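Hospitality and Interiors, Unit 7: Decorative Plates, on the Wall and on the Table
Rosales Center for Home Trades, course handout
Reading time: 7 min

In Unit 6 we covered shelves and rails. This unit stays with the same kind of small service area and looks at the plates themselves: how to read the decoration, how to decide which ones hang and which ones get used, and how to set a mixed group out for sorting.

1. Parts of a plate

You need four words for the written exercise. The rim is the outermost edge, often a single painted color. The border is the wide band inside it, where most of the pattern goes. The well is the flat or slightly sunken middle. A medallion is a round design placed in the center of the well, usually with its own outline.

Describe a plate from the outside in and use the same order every time. An entry such as "dark brown rim; white border with blue flowers and small green leaves; pale mint-green well; round medallion ringed with blue dots" is enough for the inventory sheet. Leave out words like "antique" or "hand-painted" unless there is paperwork.

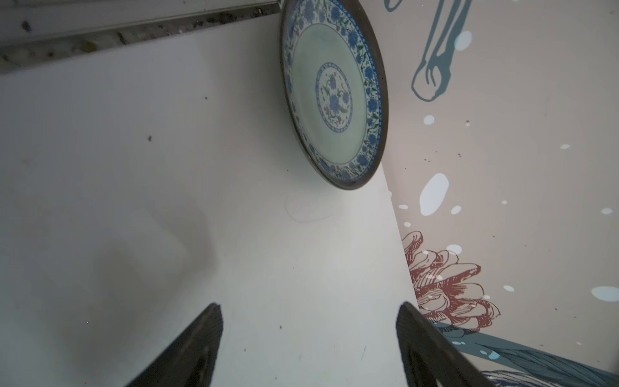
2. Choosing what to hang

A plate on the wall is seen from a distance and often from below. Strong rims hold up well under those conditions. Fine detail in the well is mostly lost above head height, so keep plates with small lettering or faint patterns lower down.

Consider the wall before the plate. Plain white is the easiest ground for a busy border. Where a plain section meets a mural or printed paper, keep the plate fully on the plain side. The Trellero reading shows a dining room where this was ignored, and the plates disappear into the paper.

Check the wall for scratches and smudges before you mark the hook. Wipe any ledge or rail nearby, including the channel if it has one. Grit collects there and ends up on the plates below.

Use a hanger rated for at least twice the weight of the plate. Spring hangers should grip without scraping the glaze. For anything with a chipped edge, use an adhesive disc and let it cure overnight.

3. Sorting a mixed group

Clear the table first. Spread the dishes out so that no rim rests on another. Then sort in this order:

- matching pieces (same rim and same center)
- pieces that share a rim color only
- single pieces
- small dishes for sauce or salt

Matching pieces go side by side for comparison. Look at the center design first, then the rim. Two plates with the same emblem can come from different batches, and the rim color usually gives it away. The Sesositz set in our cupboard has this problem.

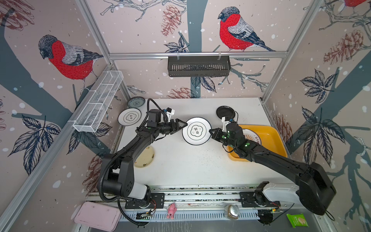
Fig. 2. Mixed dishes on a white tabletop. The plate at the gripper tips has a dark blue rim and a floral emblem with calligraphy at its center.

Move plates one at a time, held by the rim. Do not slide them, as an unglazed foot will scratch a light surface.

4. Patterned surroundings

Printed wallpaper with birds, branches or pinecones already carries a lot of line and color. On a table in front of it, dishes with a simple rim and one central design are easier to pick out. Wire baskets and slotted racks can stay up, but keep them sparsely filled.

Practical (up to 60 minutes)

Work in groups of 2. Each group takes a box from the Prolodside shelf, writes an inventory line for every piece, and picks one plate for hanging. Sketch its position on the wall plan and mark the hook height. Return the box with paper between the plates.

Hand in the inventory sheet and the sketch together. The unit folder closes at the end of March.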